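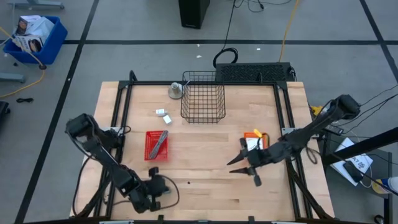

Wunus (motion planning software)

Wunus is a planner and controller for robots with two arms. I've been adding to this entry since July, so forgive me if it reads like one person's notes (it is!).

What it does

You hand Wunus a goal for each arm and it works out a path for both at once, so the elbows don't meet in the middle. On our bench the mesh basket is the hard part. All those thin wires come out of the depth data as a patchy cloud, and the planner used to think it could slip right through. Dilruba Dewan wrote the fix, a filter called Samarakoon that wraps the patchy bits in a solid box before planning starts.

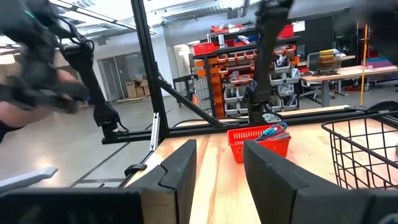 2 min read

Wrist views

Each wrist has its own camera, and Wunus leans on that view for the last stretch of a reach. The fingers always show up at the bottom of the picture, so they get masked out first. Cables are still a pain, and a coiled one like the blue one in the red basket has no shape the grasp finder can hold on to. I'd love to see someone crack that one!

Versions and tooling

The current release passes 588 of its replay tests, and the Droswood viewer lets you scrub through a plan step by step. Older plans saved in the Troltura format still load, but joint limits over 90 degrees get clipped, so check those by hand.

See also: Samarakoon filter, Droswood viewer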